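Notebooks > Ullulgate > Tape transfers, April

Second session on the Revus tapes. Started 9:40, stopped a little after four.

Source is the quarter-inch stereo master of the Ania album, side B reel, 15 ips, no noise reduction. Box says 7.5 ips, which is wrong. Tones at the head are 1k, 10k and 100 Hz. The 10k tone is short (four seconds, maybe five) and wobbles, so azimuth was set on it and then checked against the hi-hat in the second song. Settled on a position a hair counterclockwise from where side A ended up. Do not assume the two reels were cut on the same machine.

Baked side B yesterday with the Mak reel. No shedding on the guides after the first full wind. Cleaned heads anyway between passes. One splice let go at the leader before the third song and was remade with new splicing tape, old adhesive taken off first. The other splices look sound but the one inside the guitar break on "Ullulgate Road" is a 90-degree cut and you can hear it. It is also on the original LP, so it stays.

Pass 1: flat, 96k/24, peaks at -6. Left channel drops out for a moment in the fade of the first song. Repeated the section twice and the dropout stays in the same place, so it is on the tape.

Pass 2: same settings after moving azimuth. Better top end on the cymbals, vocal centers properly. Keep pass 2, archive pass 1.

Speed: the organ on song four reads sharp of A440 against the LP. Lorna Policarpio thinks the LP was cut slow and the tape is right. I compared the tape to the piano on side A, same room according to the track sheet, and the piano agrees with the tape. Leaving speed alone. If Revus wants the LP pitch they can ask for it and we will note it in the delivery.

Levels on the Mak reel are another matter. It is a rehearsal tape, mono on a half-track machine, recorded hot. The bass drum saturates on every chorus and no amount of trim at our end changes that. Guitar is the best thing on it: one amp, one microphone, some spill from the snare, and a much longer solo than the released version. The singer comes in a bar early on the second take and the band follows. Take 2 is still the one to use.

Hum at 60 and harmonics through the whole Mak reel. Confirmed on tape by stopping the transport with the electronics open: our own noise floor is clean. Notch only for the listening copy. The preservation file goes out untouched.

File naming for this batch: artist, reel, side, pass. No spaces. Yesterday I left the side off two files and have corrected them. Log sheet number 131 is the Ania reel, and Mak gets the next sheet in the pad. Shelf slot 1,185 is now free, the Ania box having moved down with the rest of the Revus material.

Liner notes: Revus sent a draft for the Ania reissue. It credits the slide part on song five to the second guitarist. The track sheet has it as an overdub by the bass player, in pencil, initialed. I have sent Lorna a scan of the sheet and asked her to pass it along. The draft also gives the running order of the cassette edition, which had the B side shuffled. Ours follows the master.

To do:
- recheck the level match between sides A and B once the B reel has been trimmed
- demagnetize before the next Mak pass
- order splicing tape, half a roll left
- find the alternate mix of song two, listed on the box spine but not on this reel
- ask Revus if they want the count-ins kept
- print new labels for both boxes

Listening copy of side B went on the shared drive at 3:15. Lorna heard it on the small speakers and wanted the gap before the last song longer. The gap on the master is two seconds and the reverb tail takes up most of it. I would leave it. Will play her the LP transition tomorrow and see.

Playback deck is threaded with scrap tape and left in stop. Take-up tension still reads high on the right, within spec.
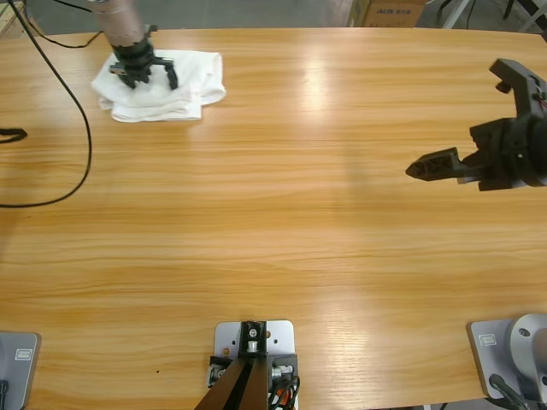
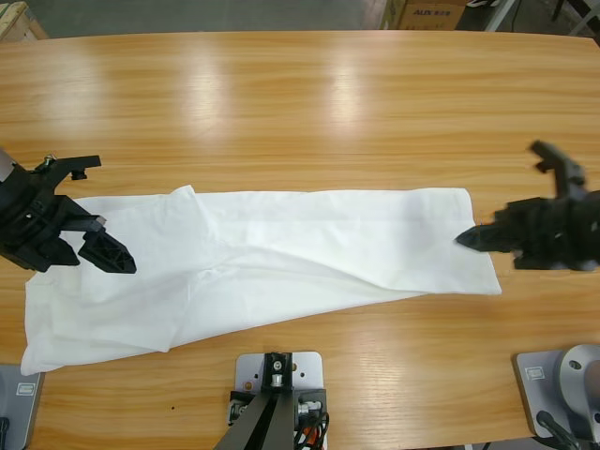 White cloth on the wood table, both views.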